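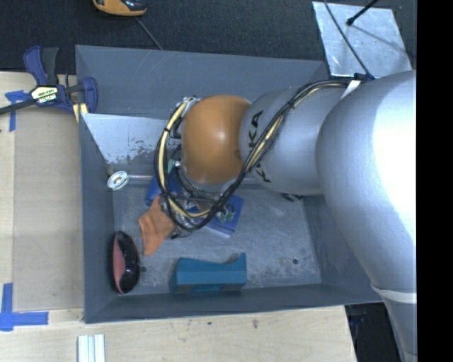
Speaker notes – Raising money for a hardware company
Bradstead founders' evening, 19 Nov 2020

Slide 1. Title
Thank Freya Lightfoot for the invitation and for sorting out the video link. Say who I am: ran finance at Conberg for the first two rounds, left in July, now advise small companies that make physical things. Questions at the end, but people can type them as we go and Freya will collect them.

Slide 2. What I will cover
How the Conberg rounds went, what the investors asked for, and where the money went. I won't talk about valuation. Part of that is still confidential and the number wouldn't help anyone here.

Slide 3. The first round
We wrote to 42 investors. Most said no by email, a good number didn't reply. Two made offers. Read out the short version of the rejection emails – "too early", "too much equipment", "come back when you have revenue".
The offer we took was the smaller one. Sérgio Veloso wanted it because the other came with a board seat and a veto on hiring. I argued for the bigger check at the time. I was wrong about that and should say so.

Slide 4. Where the money went
Go slowly here, people always want to copy this one down.
Largest item was deposits to suppliers. Second was payroll. Third was certification, and we had budgeted less than half of what it came to. Rent was small.
Mention that deposits leave the bank months before any customer pays. A software founder looking at our cash chart would think the company was dying. Show the chart. Wait a bit before moving on.

Slide 5. Preorders
We opened preorders at 1,000 units and closed at 1,283. That was the slide investors stopped on in every meeting for the second round.
Refundable deposits count for less than you think. Yuzhen Shi asked us in the first meeting how many had asked for their money back, and we didn't have the figure with us. Have the figure with you.
If someone asks what we used for the order page: Hostico. It was fine. Went down once on the first morning.

Slide 6. What changed in the second round
Investors asked fewer questions about the product and more about the factory. Who signs off on a batch. What happens if one supplier closes. How long it takes to train a new person on the line.
Shufen Luo took all of those calls. She ran operations and knew the answers without looking them up. I had tried to handle the first call myself and it went badly. Bring the person who does the work.

Slide 7. Terms worth reading twice
Liquidation preference. Keep it to one example on the slide, don't do the algebra.
Milestone payments. Ours were tied to shipping dates, and a late part meant a late payment. We got the wording changed from "shipped" to "ready to ship". Qiuyue Xu, our lawyer, spotted it on a Sunday-length contract the evening before we signed. (Cut this if running late.)
Information rights. Monthly reports are fine. Weekly reports will eat one person's job.

Slide 8. Debt
Only if there is time. Equipment loans are cheaper than equity if you have steady orders. Lu, the lender we used, wanted a personal guarantee at first. We said no and they dropped it. Don't promise the audience that theirs will do the same.

Slide 9. Things I would do again
Start the second round with eight months of cash left – we started with five and it showed.
Keep one spreadsheet. We had three by the end and they disagreed on headcount.

Slide 10. Contact and questions
Leave this up. Freya reads out the typed questions first, then open microphones. Likely ones: grants (we applied for one, didn't get it), crowdfunding (never tried it, can't say much), and whether to move closer to investors. We didn't move.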